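**Ticket 924: rising sign wrong on imported charts, and transit lines hard to tell apart**
Product: Numadora (desktop)
Status: open, customer replied

Hello again, and thank you for such a kind and quick answer. I did everything you asked on Sunday, with a pot of tea beside me, and I've tried to write it down in the order it happened so that you don't have to piece it together.

First of all, the import. I have nearly 2000 charts that I built up over the years in Fedholm, mostly for people at our astrology circle and their children and grandchildren, and I brought them all across with the import wizard as the help page says. The Sun and all the planets look right to me, and the Moon is only a whisker out. The rising sign is what gives the game away. My own chart has had Leo rising ever since I first drew it by hand with a book of tables, and Numadora now gives me Cancer! My sister's has slipped back as well.

You asked whether it happened to everybody. It doesn't. Winter births come through perfectly, and so do the ones born abroad that I've looked at. It is the British summer births that go wrong, and when I typed my own details in afresh, without importing, Leo came straight back. I then opened the imported copy and found the "birth time already in GMT" box unticked, so I think the summer hour is being taken off twice, once by Fedholm when it saves and once by you when you read the file. I ticked the box, pressed Recalculate, and all was well for that one chart.

What I tried after that:

- Changed the house system from Herrero to Whole Sign and back. The houses moved, as they should, but the rising sign stayed wrong.
- Cleared the place list and downloaded it again. No difference.
- Exported a small batch of 6 from Fedholm in the older text format and imported those. Same fault in the summer ones.
- Ticked the GMT box before running the wizard. It had unticked itself by the time the charts arrived.
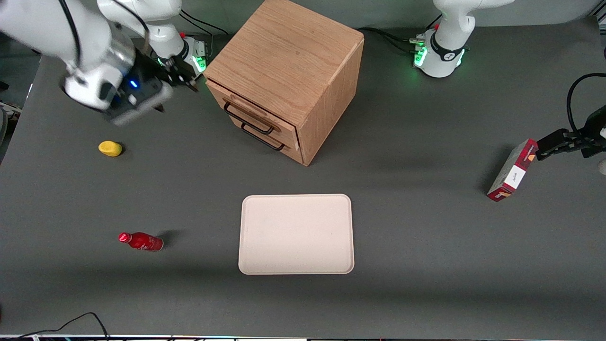 The other matter is the transit graph, which I know you said might need its own ticket, but I'll mention it while I'm here. Since the update the Saturn line and the Moon line are both drawn in the same muddy brown, and on my dark background I can't follow either of them past the middle of the month. If it helps whoever chooses the colours, something like the green of the small lights on the white robot arms in the photo would do beautifully for the Moon, with the red from their upper joints for Mars, and the dark grey of the tabletop is very much the background I have mine set to. I'd be happy for Saturn to stay brown, as it rather suits him.

Printing is a smaller worry. The Brudis print add-on gives me the wheel on one sheet and the aspect table on another, with the last row missing. I can live with that for now by copying the row out by hand.

So my main question is whether the GMT box can be ticked for a whole folder at once. I really don't fancy opening them one by one, and I have a talk to prepare for December that uses a good many of the summer ones. I've kept the Fedholm files safe on a memory stick and haven't deleted anything, so please do tell me if it would be easier to wipe the lot and import again. I've attached the log from the wizard and 2 charts, my own imported copy and the one I typed in fresh.

With warm thanks for your patience, and I'm at my desk most mornings after ten if you need me to try anything else.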